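Skillow suturing robot makes its stitches at Jotix workshop

A two-armed robot for suturing, built by members of the Jotix shared workshop on Guillot Street, has reached the stage where it can pull a thread through tissue and tie it. The group showed the work to other members and to visitors at an open evening in June.

The project has the name Skillow. It was started by Nokuthula Motaung, who repairs laboratory equipment for her living and has rented a bench at Jotix for several years. In the beginning she wanted only to see if a used surgical instrument could be moved by cheap motors. The first version had a single arm and could open and close its jaws, but it could not hold a needle without turning it.

"One arm is nice for a demonstration," Motaung said. "For a knot you need the second one, and then all your problems are also two."

Each of the 2 arms carries a slim shaft with a jointed wrist at the end. The wrist is moved by thin cables which run back through the shaft to a motor box. The members made the motor boxes themselves on the workshop's milling machine and printed the covers. The control boards are of the type Mernix, bought secondhand, and Motaung wrote the greater part of the software on them.

The cables have taken most of the group's time. When a cable becomes longer by even a small amount, the jaw arrives late at its position, and the operator feels this as a kind of softness in the controls. The builders now tighten all cables before every session and let the wrists go through 50 slow movements before they touch any thread. After 100 stitches the cables come out and are checked under a magnifier. It is a slow routine, and some members have asked for a shorter one, but so far it has stayed.

A person steers the robot from a desk beside it, with two handles and a foot pedal. The pedal disconnects the handles from the arms, so that the operator can rest the hands or bring them back to a comfortable position. The movement of the handles is made smaller before it reaches the instruments. At the open evening this reduction was set to a fixed value, and the group is still discussing if the operator should be able to change it during the work.

A small camera near the instruments sends its picture to a screen on the desk. In the view printed with this article, the jaws of both instruments come together at the side of an incision, with a dark thread reaching in from the right. The four green stitches at the left close another incision.

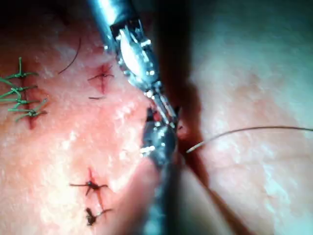 Can the robot make a stitch without a person at the handles?

At present it can't. Every movement comes from the operator, and the arms stop when the pedal is pressed. Motaung has made recordings of the handle movements and wants to use them later, so that the robot can repeat one part of the work, the wrapping of the thread around the jaw, when the operator gives the command.

The group says clearly that Skillow is a workshop build and is not meant for the treatment of people or animals. It has no approval of any kind, and the members do not plan to ask for one. They would like it to be used for teaching, in schools and in technical courses where students learn how cable-driven machines behave. Two teachers came to the open evening and asked about the cost, but the group had no final number to give them - the instruments were bought used, and the next ones may be more expensive.

The evening itself did not go completely by plan. The left motor box became too warm before the second showing, and the builders waited 30 minutes before they started again. Visitors used the time to try the handles with the arms switched off. Later, several of them were allowed to steer the robot with a loose thread, without needle, and pass it from one jaw to the other. Most of them pulled too hard. Motaung explained that the operator gets no feeling of force in the handles, and must judge from the screen how tight the thread is.

This is also the next subject for the group. A member who works with kitchen scales and other weighing equipment has offered to build a force sensor for the motor boxes. It would measure the pull on each cable and show it as a colored bar on the screen. A first sample is lying on the bench, not yet connected.

The drawings for the motor boxes and the list of parts can be seen at the Jotix front desk. The software will be shared when the comments in it have been cleaned up and translated. Members who want to help with the cable work can leave their name at the desk - small hands are welcome, and so are reading glasses.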